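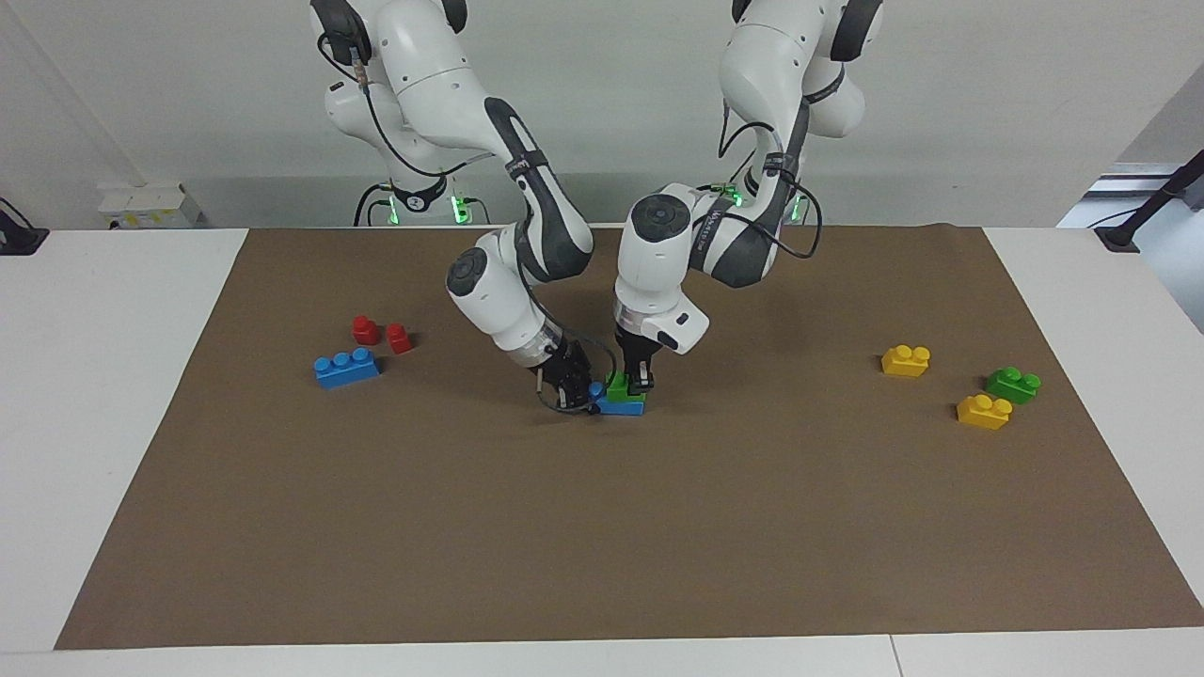 4 min read

5.2 A failure that reported itself as a success

Figure 4. The two-arm stacking cell. The left arm holds the green block on top of the blue brick while the right gripper stands at the brick's end.

The most instructive fault in the Skestis trials did no damage, tripped no alarm and was entered in the log as a perfect run. We found it while looking for something else.

The stacking task (Figure 4) splits the labor in a way that seemed sensible when Kioko drew it on the whiteboard. The right arm steadies the lower brick and the left arm brings the upper one down and presses. The controller, Rondau, declares a stack complete when the left wrist feels a rise in vertical force followed by a plateau. Blocks that click together produce this signature. So, we learned, do several other things.

On Oct 14, 2020, the cell ran a batch of 21 stacks overnight and reported 21 completions. In the morning there were 18 stacks. The other three pairs lay on the paper, unattached and a short distance apart. Rondau had given all three a confidence score in its top band, and one of them was the highest of the night.

We first suspected the blocks, then the paper, then one another. Muriithi replayed the wrist data and found that the three bad runs shared a small sideways load in the moment before the plateau. The two grippers work very close together at the center of the sheet, and in each bad run the left fingers had come down against the right gripper instead of seating the block. Metal pressing on metal gives a beautifully clean plateau. The upper block, held a little high, never touched its partner with any force. The left arm then let go, both arms withdrew, and the controller congratulated itself.

The collision checker should have stopped this. It had been told not to. In February, while bringing up the cell, we had been plagued by false stops whenever the two grippers approached each other, and one of the authors (Mabula, who has asked that this be recorded) turned off checking between the two sets of fingers "for the afternoon." The setting was saved with the default profile and stayed there for 8 months, through two software updates and a safety review. The review form asked whether collision checking was enabled. It was enabled. The form did not ask between what.

The hazard to people was slight, as the cell is fenced and contact forces stayed under the arm's own limit. The hazard to our results was larger. We reran every batch made with the default profile and withdrew the completion rate given in our earlier workshop report.

Three changes followed. Finger-to-finger checking is back on, with a smaller margin, and the false stops are now rare enough to be merely annoying. The right arm grips farther along the brick's free end. Finally, completion is no longer decided by the wrist alone: after release, the left arm returns, closes on the upper block and lifts slightly, and a stack counts only if the lower brick's weight comes with it. Tanui calls this the tug. It adds 3 seconds to each cycle, a cost we resisted for longer than we would like to admit.

With the tug in place we ran 1,000 further stacks. Rondau's reports agreed with a hand check by Chege in every case, including the ones that failed.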